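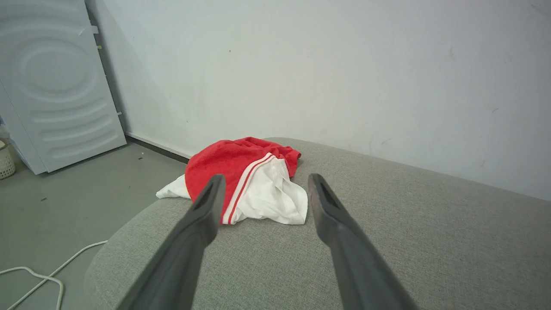 Why do my clothes come out of a heap full of lines when I never folded them at all? A reader of this page sent me that question in July, and I have been thinking about it ever since, mostly while picking things up off my own sofa.

WHY DO CLOTHES CRUMPLE?
By the Tunside Kids' Page
27th September
2 min read

Let's start with the lines. They have a name – creases – and you have made thousands of them without trying. Sit down in a pair of shorts and you make some behind your knees or across your lap. Drop a T-shirt on a chair and you make some more. I make most of mine by leaving clothes in a pile and telling myself I'll fold them later.

To see where a crease comes from, you have to think very small. Cloth is made of threads, and the threads are made of fibers, which are like tiny, tiny hairs. Cotton fibers come from a plant, so they are made of the same kind of stuff that plants are made of. Inside each fiber there are long chains lying side by side, and the chains hold on to each other a bit like people in a crowd holding hands.

Now bend the cloth. Some of those hands let go. The chains slide along a little and then grab hold of whoever is next to them in the new spot. When you try to smooth the cloth out with your palm, the chains are already hanging on in the bent position, and they don't want to move back. So the line stays!

Water makes this happen faster. It gets in between the chains and loosens their grip, so they can slide around easily. If damp cotton dries in a squashed-up ball, the chains take hold while everything is bunched, and you get a shirt that looks like a walnut. But water can help you too. Hang that same shirt up damp and smooth, and the chains take hold while it's nice and flat. Ironing is the same trick with heat added (and that's a job for a grown-up, please, because an iron can burn you very fast).

NOT ALL CLOTH IS THE SAME

Have you ever pulled sports shorts out of the bottom of a bag and found they looked fine? A lot of sports clothes are made of polyester. Polyester fibers are made in a factory, and they hardly soak up any water at all. They are springy as well, so when you let go they push back toward the shape they had before. You can still crease them, but you have to work harder at it.

Then there is terry, the cloth that towels are made of. If you look at it up close you'll see it is covered in little loops of thread, standing up like grass. The loops are there to soak up water. They also hide creases very well, as there is no flat surface for a sharp line to show on. A smooth white pillowcase has nowhere to hide anything, poor thing. I have a fuzzy red towel that I have never ironed in my life, and I don't think anyone has noticed. 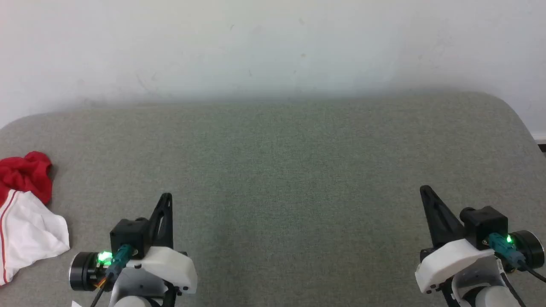 Sofas are covered in cloth too, and you might wonder why the seat doesn't wrinkle up like a shirt. Sofa cloth is usually thicker, and it is pulled tight over a cushion, so it can't fold over on itself very easily. Your shirt has nothing inside it when you take it off. It just flops, and every flop is a bend, and every bend might turn into a crease.

Weight matters as well. One shirt lying on its own only has itself to press down. Put a sweater, a pair of jeans and a cat on top, and the bends underneath get squeezed much sharper. The things at the bottom of a pile nearly always look the worst – I check this every week, and not on purpose.

TRY IT YOURSELF

You will need 2 old cotton handkerchiefs or clean rags. Ask first before you take them.

Dip both in water and squeeze them out. Scrunch the first one into a tight ball and leave it on a plate. Take the second one, give it a good snap in the air and lay it flat on a towel, smoothing it with your hands. Leave them both until they are completely dry. The ball will take a lot longer, so don't peek and poke at it every five minutes like I did.

When they're dry, open the ball out and put it next to the flat one. Can you pull the creases out with your fingers? Now sprinkle a little water on the crumpled one, smooth it flat and let it dry again. See how much of the crumple is left.

If you have a rag made of polyester, try that next and tell me what you get. My next page will be about why socks go thin at the heel, and I'm still collecting socks for it.

300 likes
2 comments
Share this page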